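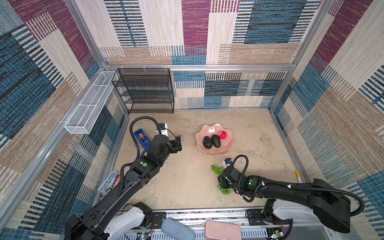

The Apaza cell is a two-armed tabletop robot station built at the Jevemis workshop in Clevside, and it is best known among its keepers for how little fuss it takes to look after. It stands inside a square enclosure with aluminum corner posts, and its three walls are lined with patterned textile panels in maroon-purple, blues and tans, over a pale beige floor. Two black arms reach in from a metal platform along the front, and most of the upkeep is a matter of getting them ready for small, fiddly jobs such as picking up a bunch of green grapes or working around a pink scalloped bowl of avocados.

Setting up

A fresh setup starts with the platform, which is bolted down and leveled before either arm goes on. Each arm sits on a white mount, where the circuit boards are left open so that a loose wire can be found without taking anything apart (a kindness to whoever has the early shift!). Once power is on, the small green lights at the joints are checked, and both arms are sent slowly to their resting pose.

Cables

The cable at each wrist rises in an arch, and the handbook, known as the Flerketti notes, spends a good 2 pages on it. Too little slack and the cable tugs when the wrist turns; too much and it droops into the work. The usual remedy is to ease the arch up by hand, swing the wrist from one end of its travel to the other, and look again.

Regular care

The grippers are wiped down after any session with fruit, as juice makes the fingers sticky and they begin to let go late. Joint screws are tightened after every 18 hours of running, and the wrist cables are replaced at 900 hours whether they look tired or not. The textile panels come off for a gentle brushing each March.

Repairs

The longest repair on record came at 342 hours, when the right shoulder began to drift downward under load. The motor was sound, and the trouble was traced to a worn connector on the mount. Spare connectors have been kept at the station from then on.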